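Home Journal Features Materials Archive Subscribe Contact

Reading time: 7 min

Board grades and the second trip: an interview with a packaging test engineer

Jul 23, 2018

The compression tester at Gristside is older than most of the people who use it. It stands on its own concrete pad in a room kept at constant temperature and humidity, and on most mornings it crushes boxes from a stack that has been conditioning since the day before. The engineer who runs the lab has worked with corrugated board for most of two decades, first at a mill and then at Gristside, which tests shipping containers for small and mid-sized manufacturers. The engineer agreed to talk on the condition that the conversation stay on board and leave customers out of it.

The subject was reuse: what happens to a single-wall box when it is sent out a second or third time, and why so many of them fail in ways the printed certificate on the bottom flap would not suggest.

"People read the stamp as a promise," the engineer said. "It describes the board when the box was made. It says nothing about the box after it has been through a sorting hub and two damp garages."

The two common ratings in North America measure different properties. A burst test pushes a rubber diaphragm through the face of the board and records the pressure at rupture. An edge crush test stands a small piece of board upright, with the flutes vertical, and loads it from the top until it buckles. Burst relates to rough handling and puncture. Edge crush relates to stacking. A box can do well on one and poorly on the other, and the engineer regards the habit of comparing them directly as the most persistent error in the trade.

"Somebody calls and asks which is stronger, a burst-rated box or an edge-crush box. I ask what they plan to do with it. If it's going to sit at the bottom of a pallet for a month, I want the edge crush value. If it's going by parcel with a casting inside, I want to know about burst."

Moisture matters more than either number. Paper takes up water from the air until it reaches balance with the room, and the starch adhesive that bonds the flutes to the liners softens as it does. A box tested in a dry warehouse in winter and then stacked in a humid one in summer may keep less than half of its original compression strength. Drying restores part of that. The fibers that have already crept under load do not go back.

Gristside conditions every sample before testing for this reason. Samples first go into a drier atmosphere, then into the standard one, so that all of them approach balance from the same side. The step adds a day to each job, and it is the step customers most often ask to skip.

"We don't skip it," the engineer said. "If the samples aren't conditioned, I'm measuring the weather."

What the first trip does

The lab's longest-running internal project is called Selo, and it concerns boxes that have already been shipped once. The first batch came in one October, when a distributor named Whitelaw offered its returned cartons in place of sending them to the baler. Gristside has since logged 2000 of them. Each is inspected, conditioned and crushed, and the result is set against an unused box of the same construction.

The engineer was careful about what the data can support. The cartons came from one distributor, traveled on a limited set of routes and held similar goods. Within those limits, the losses sort themselves by location. Damage to the center of a panel costs little. Damage to a vertical corner costs a great deal, as the corners carry most of the top load while the panels between them bow outward.

"You can put a fist-sized dent in the middle of a side panel and I might not find it in the curve," the engineer said. "Crush one corner a quarter inch and I'll see it right away. The load goes up, there's a knee, and then it falls off."

Flaps are a separate matter. A regular slotted container gets some of its squareness from closed and taped flaps, top and bottom. Once the flaps are torn, or folded back so often that the score lines have gone soft, the box will rack under a sideways push long before the corners fail. Torn flaps also tend to carry damage down past the score and into the panel. Tape does most of this. Pulled off quickly, it lifts the outer liner and leaves the flutes exposed.

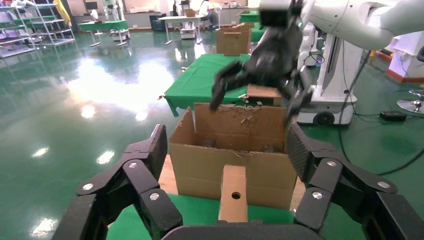 Where a torn edge still has a use

A box with no usable top can still be sound from the score line down, and the engineer sees no reason to bale it early. Gristside keeps such boxes as open bins for offcuts and spent samples. The rule in the lab is that an open-topped box may hold things but may not be stacked on or shipped. A ragged wall with the corrugation showing will take up moisture faster along that edge, so the bins are kept off the floor.

Offcuts have their own second life. Small blocks and strips of board are used as spacers, corner posts and void fill. A strip cut with the flutes running lengthwise and folded into an angle makes a workable corner post, and two of them placed diagonally will recover part of the strength lost to a bad corner. The direction of the flutes decides whether this works. Cut across, the same strip folds under a light load.

"It's the first thing I check when someone sends me their inserts," the engineer said. "Half the time they've nested the parts on the sheet to save material, and some of the inserts end up turned ninety degrees. They look identical. One holds and one doesn't."

Holes are treated with similar attention. A punched hand hole near the top of an end panel reduces compression strength by a measurable amount, though less than most buyers expect, provided it stays away from the corners and the top score. Shape counts too. Round and oval cuts spread stress around the opening, while a square cut starts tears at its corners. In inserts and spacers, where the loads are small, a hole for a cord or a locating pin is rarely a concern.

On adhesives and recycled content

Buyers often assume that recycled liner is the weak point. The engineer's view is more qualified. Recycled fibers are shorter and bond less well, and a mill compensates by adding weight or surface starch. At equal edge crush values, the two kinds of board behave alike in a short test. They differ under a load held for weeks in changing humidity, where board with more recycled content tends to creep sooner.

A software package called Predutura, which the lab uses to estimate box strength from board caliper, perimeter and edge crush, handles the short test well. The engineer trusts it for regular slotted containers of ordinary proportions and much less for tall, narrow boxes or die-cut trays. Duration is entered as a single factor chosen by the user — a weakness, in the engineer's opinion, as the person choosing it seldom knows how long the pallet will stand.

"It'll give you a load to the nearest pound," the engineer said. "I round it down and then I ask about the warehouse."

Advice for anyone reusing boxes

The engineer offered a short inspection routine, which takes less than a minute per box once learned.

Look at the four vertical corners first and reject the box if any of them is crushed or creased across. Press along the bottom score with a thumb. If the board feels soft or the liners slide over one another, the adhesive has been wet. Open and close the bottom flaps once and look for cracks in the outer liner. Remove old labels only if they come away cleanly, and cover them otherwise. Tape the center seam and both edge seams, top and bottom, even where the original box had only the center done.

Weight should come down with each trip. Gristside tells its customers to take the gross weight limit printed on the certificate, use no more than two-thirds of it on the second trip and half on the third, and to stop there. Pallet pattern deserves the same care. Boxes stacked in straight columns, corner over corner, keep far more of their strength than boxes laid in an interlocked pattern, which sets the corners of one layer on the weak panels of the layer beneath.

The Selo work will continue as long as the cartons keep coming. The next set will be held under constant load in a humid chamber, eight boxes at a time, and left there until they fail. The engineer expects the first results to be slow.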